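Section 4: Living with your Dinholm tabletop drawer cabinet

By now the cabinet is together, the glue has had its night's rest, and you are probably itching to fill it. Please give us a few more minutes before you do, because a little care at this stage (and it really is only a little) makes the drawer so much nicer to use later on.

1. Stand the cabinet on a flat, level table. Wipe the table first, as one stray crumb under a foot can make the whole thing rock.

2. Leave the drawer empty for now. Take hold of the handle in the middle, draw the drawer partway out, and slide it home again. Do this up to 15 times, nice and slowly.

3. If it drags, pull it all the way out and rub a plain white candle along the bottom edges of both sides. Brush away any loose wax and try again.

4. Check the handle. It should feel snug under your hand. A quarter turn on the screws inside the front is plenty if it doesn't.

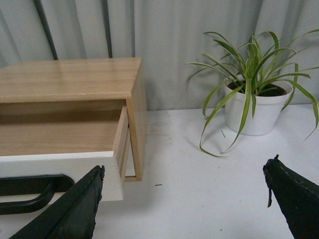 One reader of our first edition wrote to say that candle wax was fine through the summer but that by November the drawer was sticking again, and could we please tell people to do it twice a year. We are happy to, and we'd add that a cabinet kept near a radiator or a kettle may want it more often still.

Note: The white front is painted and the body is bare wood, so they like different treatment. Use a damp cloth on the paint. For the wood, a dry cloth is best, with a small dab of Triletby oil when it starts to look thirsty.

Caution: Don't lift the cabinet by the drawer handle. Take the drawer out, set it aside, and carry the body with both hands under the sides.

Caution: Keep oil off the drawer bottom if you plan to store paper or fabric in it.

Spare handles are listed under part 406, and a replacement drawer under part 1025. Please have your order slip handy when you write.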